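Hirneton Shared Workshop: Members' Forum
Section: Automation and Control
Topic: Two-arm simulation, reach to cabinet door

E_Partanen
Posted Oct 12, 2024
Members are informed that the simulation stage of the two-arm build is now open for comment. The bench hardware will not be powered until this stage has been agreed. The task under review is the opening of a cabinet door by the right arm, with the left arm held clear. I have completed 30 runs with the present settings. The arm reached the door in 13 of them. Comments on the approach path are requested before any change is made to the controller.

Orvokki Lahtinen
Thank you for the report. Please state whether the starting position of the base was the same in every run. The figures are of limited use without this.

E_Partanen
The base position was varied by up to 20 cm between runs. The heading was fixed.

S.Suominen
I must record my disagreement with the method. Varying the base before the arm can reach reliably from one position makes the cause of a failure hard to establish. The March build notes set out the reverse order, and I see no grounds for leaving it.

E_Partanen
The point is noted. However, the base on the real machine does not stop in the same place twice, and a path that depends on exact placing will have to be written again. I would prefer to keep the variation and record it.

Laaksonen_A
I support Ms Suominen as to the order of work, though not as to the March notes, which were written for the single-arm version. May we see the right arm at the door? It is difficult to comment on an approach path from totals.

E_Partanen
The requested view is supplied below. The door in question is the green one with the raised diamond pattern.

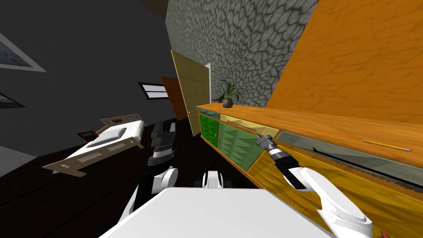

Right gripper in front of the second green door, left arm to the centre.

Laaksonen_A
Thank you. I would suggest a waypoint further out from the door, with the wrist turned before the final approach. The drawer strip directly above the doors should also be entered as a keep-out area.

W_Tamayo
I agree on the keep-out area. I would add the pencil near the front edge of the cabinet top, if the arm is ever to pass over that surface.

S.Suominen
The pencil is a separate matter and should be given its own topic. My objection regarding the base stands.

Orvokki Lahtinen
I propose 30 further runs with the base fixed, followed by the same number with it varied, both using the waypoint described by Mr Laaksonen. The two sets should be reported separately.

E_Partanen
Agreed. The results will be posted in this topic.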